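Removing Marker and Ink from Matte White Tabletops

Workshop and Kitchen Tips, Drollwood Household Pages
Last revised Thursday, July 30, 2020

Scope

These notes cover tables with a smooth, matte, light-colored top: craft tables, packing tables, desks, kitchen worktables. They apply to laminate, powder-coated metal and factory-painted tops. They do not apply to oiled or waxed wood, unsealed stone, or anything with a lacquer finish. For those, see the separate sheet on soft finishes.

Matte white is harder to keep clean than gloss white. The surface has a fine texture, and pigment settles into it. A mark that lifts off gloss with a dry thumb may need two passes with a solvent on matte. Scrubbing hard is the usual response and the usual cause of damage. A matte top that has been scrubbed with a powder or a green pad develops a shiny patch, and the shine cannot be reversed.

Identify the mark first

Dry-erase marker: wipes off dry if fresh. After a few days it needs a damp cloth with dish soap.
Washable marker: water and dish soap.
Ballpoint: isopropyl alcohol, applied to the cloth.
Permanent marker: isopropyl alcohol, repeated. Expect a faint shadow on older tops.
Pencil: white vinyl eraser, then a damp cloth. Do not start with water, which turns graphite to gray paste.
Rubber scuff from a shoe or tool: vinyl eraser or a drop of mineral oil, then soap.

If the source is unknown, work down in strength: dry cloth, damp cloth, soap, alcohol. Stop at the first one that moves the color.

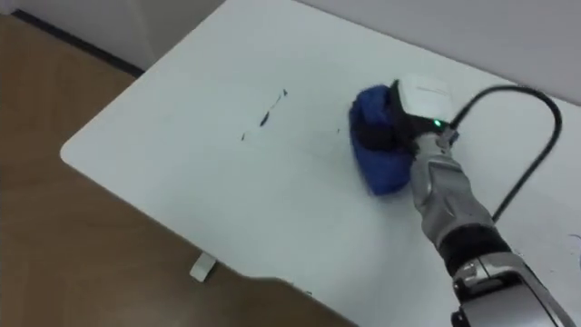 Long marks should be worked from the ends toward the middle. Wiping lengthwise carries pigment from the heavy part out over clean surface and makes the job larger. A thin broken streak that is thicker in the middle and tapers at both ends, with a small separate dash below it, is best handled as two jobs. Take the dash first, turn the cloth to a clean fold, then do the streak. Keep the strokes short. Refold whenever color shows on the working face.

The cloth

Microfiber in the 300 gsm range is adequate. Heavier cloths hold more liquid than this job needs. Old T-shirt cotton works for soap and water but pushes marker around. Paper towel is acceptable for the first dab of alcohol, to be thrown away, and poor for anything after that.

We keep a stack from Plimdale, bought in a bag of 19, and retire them to floor duty when the pile goes flat. Any color will do for general wiping. For solvent work, check a new dark cloth for dye transfer: wet a corner with alcohol, press it on white paper for a minute, and look. If the paper picks up color, wash the cloth twice and test again.

Wash without fabric softener, which coats the fibers. Wash them apart from cotton towels, which shed lint into the pile.

Mixtures

General cleaner: 720 ml warm water, 6 drops of plain dish soap. More soap leaves a film, and the film collects dust. Label the bottle.

Solvent: 70 percent isopropyl alcohol, used straight from the bottle. The stronger grade evaporates too quickly on a large top to do much good. Ventilate the room and keep it away from pilot lights. Do not combine it with bleach or with any cleaner containing bleach.

Rinse: plain water on a second cloth, wrung out until it no longer drips.

Before using alcohol on a painted top, test the underside or the inside edge of a leg. Wait until the spot is dry and look at it from a low angle. Dullness, tackiness or color on the cloth means stop.

Procedure

1. Clear the top and brush off grit. Grit under a cloth scratches matte finishes.
2. Put the cleaner on the cloth. Sprayed directly, it runs into edge seams and swells the core of a laminate board.
3. Lay the cloth on the mark and hold it there for ten seconds. With alcohol, five.
4. Wipe with moderate pressure in short strokes, lifting at the end of each stroke.
5. Refold and repeat.
6. Wipe the whole area with the rinse cloth.
7. Dry with a third cloth, corners included.

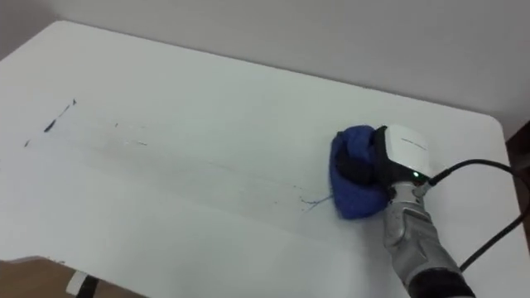
Smearing is the most frequent complaint, and it has two common causes: a loaded cloth and too little dwell time. Pigment has been loosened but has not been picked up. The shape of the cloth also matters. Bunched into a rounded wad, a cloth touches the table over a small uneven patch, and the pressure concentrates under the fingers. A broad smeared trail beside the wad is a cue to stop, fold the cloth into quarters and go over the full width of the trail with a clean face. Start at the outer edge of the smear and work inward, overlapping each stroke by a third.

A film that appears only under side light is soap. Go over it with plain water and dry it at once.

Ghost marks

If a shadow remains after three rounds of alcohol, leave it overnight. Some of it may be moisture in the texture. If it is still there in the morning, try a melamine sponge, damp, with very light pressure and no more than 6 strokes, then look. Melamine is a fine abrasive and will polish matte surfaces. On our Kuhlmann bench it removed the last of a permanent marker line and left a slight sheen, visible from the doorway.

Prevention

Put a cutting mat or kraft paper down before labeling boxes. The Wurport rolls are 100 feet long, and ours lasted through nearly a year of packing. Store markers cap down in a cup, away from the table edge. Wipe the top at the end of each work session with the general cleaner. Replace the mixture monthly; ours is next due in August.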